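Gesis Child and Youth Counselling: Consulting Rooms Safety Checklist, Winter Round

Completed Tuesday, before first appointments. Covers the waiting area, four counselling rooms, the play therapy room and the staff corridor.

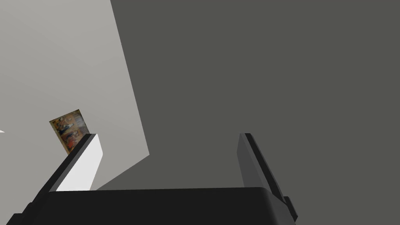

Ratings are OK, Action or N/A. Anything marked Action goes in the maintenance book the same day. Comments from the July round have been kept where the item is still open.

1. Entry and waiting area

Front door closes fully and latches: OK
Inner door can't be opened by a small child without help: Action. Latch has dropped and no longer catches unless the door is pulled hard. Reception is closing it by hand until Rungrueang can come out.
Visitor sign-in at the desk, pens on cords: OK
Furniture stable, no sharp corners below adult waist height: OK. Corner guards replaced on the low table.
Power points covered: OK
Client names not visible on the reception screen from the seating: Action. Screen can be read from the chair nearest the fish tank. Move the chair or fit a privacy filter. Raised in July as well.

2. Counselling rooms

Clinician's chair is nearest the door: OK in rooms 1, 2 and 4. Action in room 3, where the chairs have been swapped over again. Put back on the day. Please leave them.
Duress button tested from each room: OK. Ciltis panel showed the right room number each time. Room 4 was slow to clear and needed two resets.
Door viewing panel clear, nothing hung over it: Action, room 2. Coat on the hook covers half the glass.
Blind cords secured to a cleat, no free loops: OK
White noise machine working outside each door: Action. Room 1 machine is dead. Conversation can be followed from the corridor at normal volume.
Windows restricted to the safe opening: OK

3. Play therapy room

Shelving fixed to the wall: OK
Toys checked for breakage and small parts: Action. Three dolls' house pieces binned. The marble run is to stay in the locked cupboard and come out only for older children.
Sand tray covered when not in use: OK. Sand due for replacement next term.
Paint and glue labelled non-toxic: OK
Soft toys washed since last round: Action. No entry in the laundry log. Assume not done.
Scissors counted back in after sessions: OK

4. Hot water, kitchen and bathrooms

Bathroom tap temperature within limit: OK
Kitchen door locked or supervised: OK
Cleaning products in the high cupboard: Action. Pluren surface spray left under the bathroom sink. Removed.
Nappy change table strap intact: OK

5. Records and medicines

File room locked at time of visit: OK
Archive boxes stacked no higher than the shelf line: Action. The count was 314 boxes in a room set up for 400, so there is space, but they have been piled near the door.
Visiting psychiatrist's prescription pad in the safe: OK
First aid kit in date: Action. Saline expired.

6. Fire and evacuation

Exit signs lit: OK
Extinguisher tags current: OK
Corridor clear to full width: Action. Pram parked across the rear exit. Moved while on site.
Evacuation plan on display in each room: OK, but the room 3 copy still shows the old assembly point.

Items checked this round: 61, including sub-items on the room sheets.

Recheck the inner door and the room 1 machine before the next school holiday group.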